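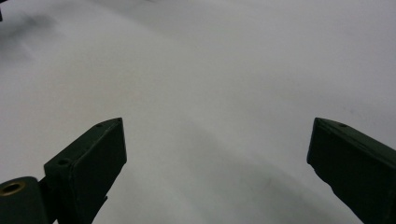 Según la encargada del almacén de Urkby, una superficie blanca solo parece limpia hasta que alguien la mira de cerca y con luz de lado. Lo decía a propósito de las mesas de preparación de pedidos, y lo repetía a cada aprendiz que llegaba con prisa por empezar a empaquetar. Este capítulo parte de esa misma observación.

Inicio | Índice del manual | Capítulo anterior | Capítulo siguiente | Glosario

CAPÍTULO 9
La superficie de trabajo: revisión, limpieza y protección

Imprimir esta página
Enviar por correo electrónico

9.1 Por qué se empieza por la superficie

En los capítulos anteriores se han tratado los materiales de embalaje, los tipos de relleno y el orden de las herramientas. Todo ello se apoya, en sentido literal, sobre una mesa. El estado de esa mesa influye en el resultado más de lo que suele pensarse. Un grano de arena bajo una lámina satinada deja un arañazo que el cliente verá al abrir el paquete. Una gota de adhesivo seco levanta la fibra del papel cuando se intenta retirar.

Llamaremos superficie de trabajo al plano en el que se apoya directamente el artículo, sea el propio tablero o un recubrimiento colocado encima. La distinción importa. El tablero es fijo, se limpia y se repara. El recubrimiento es provisional — una hoja de papel, una tela, una lámina — y se sacude, se lava o se cambia.

Una superficie clara y mate tiene ventajas evidentes. Sobre ella se distinguen bien las motas oscuras, los restos de hilo, las virutas y las grapas caídas. No produce reflejos que cansen la vista y permite comparar el color de los artículos sin un fondo que lo altere. Tiene también un inconveniente: las sombras se confunden con facilidad con las manchas. En un papel blanco, la sombra de la mano o de una herramienta forma una zona gris de bordes suaves, muy parecida a la que deja el polvo extendido con la manga.

9.2 Sombra, mancha, mota

Conviene aprender a separar tres cosas que a primera vista se parecen.

La sombra depende de la luz y de los objetos cercanos. Si se desplaza la lámpara o se retira la herramienta, la sombra cambia de forma o desaparece. Su borde es más nítido cuanto más cerca está el objeto que la produce y más pequeña es la fuente de luz. Con la iluminación general de un taller, las sombras suelen ser anchas y difusas.

La mancha pertenece a la superficie. No se mueve al cambiar la luz, aunque puede verse más o menos según el ángulo. Las manchas de grasa oscurecen el papel y lo vuelven algo translúcido. Las de grafito o polvo fino se extienden al frotarlas, por lo que nunca deben tocarse con el dedo para comprobar qué son.

La mota es un punto pequeño y suelto, o adherido solo por un lado. Puede ser una partícula caída o un defecto de fabricación del propio papel. Para saberlo basta con inclinar la hoja o pasar un pincel seco muy blando. Si el punto sigue en su sitio, se observa con lupa antes de decidir.

En el taller de encuadernación Wilczyńska se utiliza un procedimiento sencillo que recomendamos adoptar. La lámpara se coloca primero a la izquierda y después a la derecha, siempre baja, y se mira la hoja desde el lado contrario. Lo que permanece igual en las dos posiciones se anota como mancha o mota. Lo demás se descarta.

9.3 Revisión antes de empezar

La revisión se hace al comienzo del turno y cada vez que se cambia de tipo de artículo. Dura aproximadamente 2 minutos en una mesa de tamaño corriente. El orden es el siguiente:

1. Retirar todo lo que no se vaya a usar, incluidos los lápices y las cintas.
2. Comprobar que el recubrimiento está plano y no forma bolsas ni pliegues.
3. Mirar la superficie con luz lateral desde dos posiciones.
4. Pasar el pincel seco desde el centro hacia fuera.
5. Volver a mirar y decidir si el recubrimiento se mantiene o se sustituye.

El paso 4 se ejecuta con trazos rectos. Los movimientos circulares devuelven el polvo al centro de la mesa, que es donde se apoyará el artículo. En las mesas Fellari, que llevan un canto levantado en la parte posterior, se barre hacia el frente y se recoge el polvo con una bandeja.

Un recubrimiento con una marca leve en una esquina puede seguir en servicio si la zona central está en buen estado. Cuando la marca queda en el centro, se cambia aunque parezca seca y firme. Para trabajos con papel de color claro o textiles blancos se aplica un criterio más estricto, que se explica en el apartado 9.6.

9.4 Elección del recubrimiento

El papel liso es barato y se sustituye sin pensarlo mucho. Se arruga con facilidad y no admite limpieza húmeda. La tela mate resiste mejor, amortigua el golpe de las herramientas y puede lavarse, pero retiene pelusa y exige cepillado diario. La lámina plástica se limpia con un paño húmedo; a cambio, resbala y acumula electricidad estática, que atrae el polvo.

En los talleres con poca variedad de artículos suele bastar un solo tipo. El programa de formación Gradeleck propone tener dos juegos a mano: uno de papel para el montaje y otro de tela para la inspección final. Los dos se guardan en posición horizontal, lejos de la puerta y del suelo. Enrollados toman una curvatura que luego cuesta quitar.

Términos del capítulo

Superficie de trabajo: plano sobre el que se apoya el artículo.
Recubrimiento: capa provisional colocada sobre el tablero.
Luz lateral: iluminación baja, casi paralela a la superficie.
Barrido seco: retirada de partículas con pincel o cepillo, sin agua ni producto.

El apartado siguiente trata de los productos de limpieza y de los tiempos de secado.

Imprimir | Enviar por correo electrónico

Contenidos relacionados
Capítulo 4. Papeles de relleno y de protección
Capítulo 7. Orden y guardado de herramientas
Capítulo 8. Iluminación del puesto
Ficha práctica: cambio del recubrimiento de una mesa
Ficha práctica: cuidado de pinceles y cepillos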